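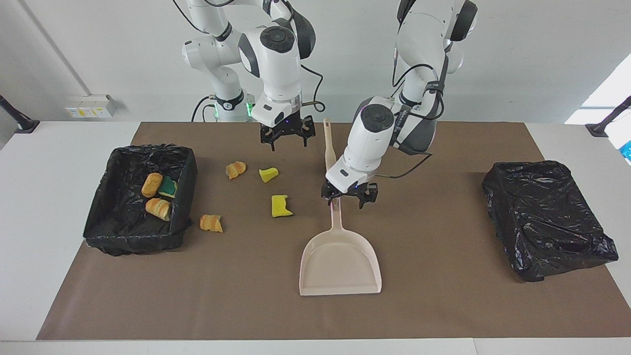 4. Running the table cleanup on your shift

5 min read

Okay, so you've got the Lobo table powered up from section 3 and you're ready to let it do crumbs. I ran the sweeping by hand at Drimville before we got the arms, so I've written this the way I'd want it told to me.

1. Lay the brown mat flat and get the corners down. I go over it once with my palm.

2. Set one bin on each side of the mat and line both with black bags. Fold the bag edges well over the rim (more than you think!) and let them hang down the outside.

3. Put the pink dustpan between the bins, scoop flat on the mat, open edge toward you, handle up at the back. The left arm takes it by the handle.

4. Check the lights. You want green at the base of the right arm and the little purple one above each gripper.

5. Pick the Brulo job called BREAD + SPONGE on the screen, press Start, and step back behind the line.

Note: Bread chunks and sponge pieces are both fine on the mat together, and a whole roll or a sponge can go straight in the bin. If you're clearing up after a tasting, you don't need to sort first. I used to, out of habit, and it just ate my break.

CAUTION: Don't reach in for a stray piece while the arms are on, even a tiny one. Hit Pause, wait for the arms to stop, then go in.

CAUTION: Keep sleeves and apron strings away from the cables by the wrists.

6. If it stops with code 473, the grip on the dustpan handle needs resetting. Pause, stand the pan back up as in step 3, press Resume. Code 154 is for Anikó Szilágyi, so call her and leave the table alone.

What about your job? People ask me this every Friday, so fine. Nobody's hours on our line got cut. What I do has changed, though: less sweeping, more bag changes, and a log to fill in at 4:00. Tharun Rao still likes to do his own table by hand and that's allowed, just switch the arms off first.

7. At end of shift, press Stop, tie off both bags, and hang the Zodeck key back on its hook.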